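Slide 1. Title.

Good evening, and thank you to the Mellside homebrew club. My name is Ese Obi. Tonight I speak about mild ale, and how my notes on the old Nasby brewery became a recipe. Speak slowly!

Slide 2. The brewing book.

The book from Nasby has one line for each brew. Brew 2167 is a dark mild from February. Pale malt, a little crystal, sugar, and caramel for color. Pass the copy around now.
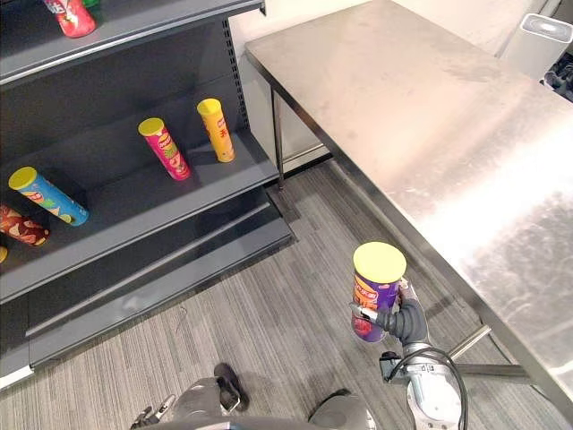 Sugar is the part people ask me about. The brewer used invert sugar, and I make mine at home in a pan. Do not store it in the open, it takes water from the air. A canister with a tight lid is good, like the yellow lids on the shelf here, and you can lay it on its side if the lid holds. Write the date on it.

Slide 3. My recipe.

For 10 liters I mash for 60 minutes, then boil with one hop addition. The yeast is the Jibrin strain, which I like for its soft fruit taste. Ask who has used it before. 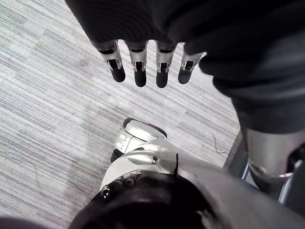
It drops clear in a few days, so I do not use finings. Keep the carbonation low. If the beer tastes thin, mash a little warmer next time.

Slide 4. Tasting.

Open the bottles. First glass is the new one, second glass is with more caramel. Questions after the second glass.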